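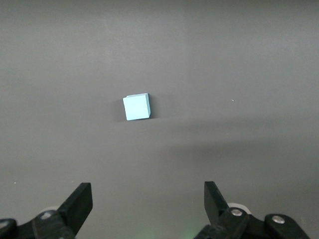 A small blue block, seen from the robot's wrist. The two black fingers are open.

How do you choose a hand for a robot?

Pick up a pencil. Now pick up a mug, then a grape. Your hand changed shape each time, and you probably didn't think about it. Most robot hands can't do that. They are made in one shape, so the people who use them have to find the shape that suits the job.

A robot's hand is called a gripper. Many grippers have only two fingers, which move together to squeeze and move apart to let go. Some have three fingers. Some have no fingers at all and lift things with a suction cup, like the one that holds a hook on the bathroom wall.

At the Arkari workshop in Flesanthorpe, Jummai Bassey and Dirk Nolte test grippers before they are used on bigger jobs. They often start with a plain block. A block has flat sides, it doesn't squash, and it doesn't roll away. If a gripper has trouble with a block, it will have more trouble with a banana.

What does the robot see?

The camera is near the gripper, so when the arm moves, the camera moves too. Look at the picture again. The block is closer to the left finger than to the right one. If the robot went straight ahead and closed its fingers, they might not meet the block at the same time. One finger could push the block sideways before the other got there. The robot needs to line itself up first.

A camera can also be fixed to a stand or the ceiling. It sees the whole table, but the arm can get in the way. A wrist camera gets a close view of the block and a poor view of everything else. Some robots use both.

Shadows can be a problem. The block in the picture has a soft shadow on its left side and a smaller one on its right. You know that a shadow is not part of the block. A computer has to work that out from the colours and the edges.

Is it a fair test?

To compare two grippers, you change the gripper and keep everything else the same. Jummai and Dirk use the same block, the same table and the same lights. Each gripper gets 300 tries. A try counts if the block is lifted and held for 30 seconds. If it slips out, that try is marked as a miss.

They tested two grippers this way, called the Gerlach and the Betard. The Gerlach has stiff fingers and the Betard has rubber pads. The Gerlach was faster. The Betard dropped the block less often. Which one is better depends on whether you are in a hurry or carrying something that could break.

Try it yourself

You will need kitchen tongs, two rubber bands, a small block and a friend.

Pick up the block with the tongs 10 times and write down how many times it slips. Wrap a rubber band around each tip and do it again. Then close one eye and have your friend move the block to a new spot before each try. Does it get harder to line up the tongs?

Words to know

Gripper: the part of a robot that holds things.
Wrist: the joint between a robot's arm and its gripper.
Fair test: a test where you change only one thing at a time.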